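Robot Learning Lab, Handout 4: Collecting Demonstrations

Before we start: the sign-up sheet for arm time is on the course page, and the Tuesday slot is already gone. If you missed it, write to me and I'll squeeze you in somewhere. Also, please bring a laptop that can read the Owen file format. The converter is linked from Handout 3 and takes a while to install, so don't leave it for the lab!

Why we collect our own

You could download somebody else's demonstrations and train on those, and for your final project you're welcome to. But I want everyone to gather at least one small set by hand first. I learned more about what a policy needs in my first week of collecting than in a whole term of reading papers (I was on a project called Brurkia back then, and most of my early data went straight in the trash). You start to notice where you hesitate and how often you redo a move without thinking about it. All of that ends up in the recording, and the model will happily copy it.

The task this term

We're moving clear tips between two green racks, one at a time, with a two-finger gripper. It looks like a boring task until you try it. The parts are see-through, the holes are small, and the fingers need to fit in beside the neighboring tips.
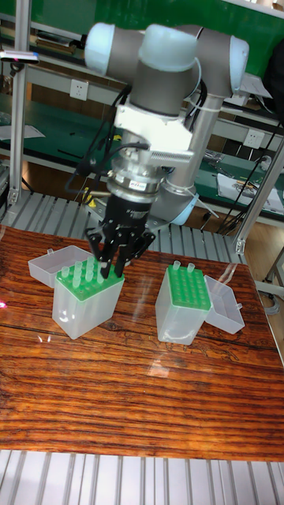
A question I get every year is how much the starting layout should change from one episode to the next. My answer is more than feels natural. People love resetting to the same tidy arrangement (I do it too), and then the policy learns one path and falls apart the moment a tip is somewhere else. Look at where the gripper is going in on the left rack: one finger comes down right beside a tip and there are several others nearby. A crowded pick like this is a different problem from reaching for a tip with nothing around it, and you want both kinds in your set. Vary which holes are filled and how many tips are already in the other rack. Leave the boxes themselves where they are for the first batch and shift them a little for the second.

What counts as one episode

One episode is one tip. Start recording with the fingers open and clear of both racks, pick, carry, place, let go, back off, stop. If you want to move five tips, that's five episodes, even if it feels silly to keep hitting the pedal. Long recordings are a pain to cut up afterward and I've never met anyone who enjoyed doing it.

Each pair should hand in 55 episodes. Out of those, 33 go to training and 8 are held out, and the rest are spare, so you can drop the ones you don't like. Pick your held-out episodes before you look at any results, please.

Bad demonstrations

Keep two folders, "keep" and "unsure". If you fumbled but recovered smoothly, that's worth keeping, and I'd mark it in the notes column. A recovery shows the model how to get back on track after a small slip. If you stopped halfway through to chat with your partner, throw it out. Long pauses are the worst thing you can feed to a model that copies you, because it learns that standing still is a fine thing to do!

The insert

Placing is where your pairs will spend most of their patience. Go slowly on the last bit. The tip is long, you're holding it from above, and it's the far end that has to find the hole, so a small turn of the wrist makes a big difference down there. In the moment below, the tip is still gripped at a slant with its narrow end already into the right rack. You'll get grasps like that, and you should include some of them, with the correction you make to bring the tip in. What I don't want is a set where every grasp is perfectly straight, as the trained policy won't be nearly that neat.
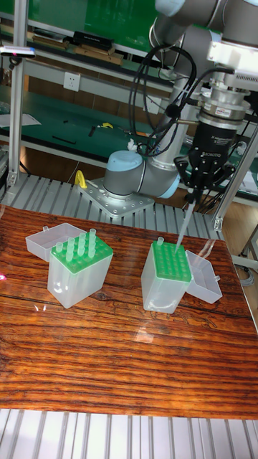
Labels and notes

We use the Vinby sheet again, same as for the pushing exercise. Fill in these columns for every episode, right after you record it:

Episode number
Who was driving
Source hole and target hole (row first, then column)
Straight or slanted grasp
Anything odd

Don't leave the last column until the end of the session. I've tried, and by then I couldn't tell one episode from another.

When you're finished, upload the whole folder to Cisier under your pair number, with the sheet inside it. Uploads over the lab wifi can be slow in the afternoon, so plug in if there's a free cable. Read the short chapter on behavior cloning before next time, and come with one episode you're proud of and one you're not. We'll watch both.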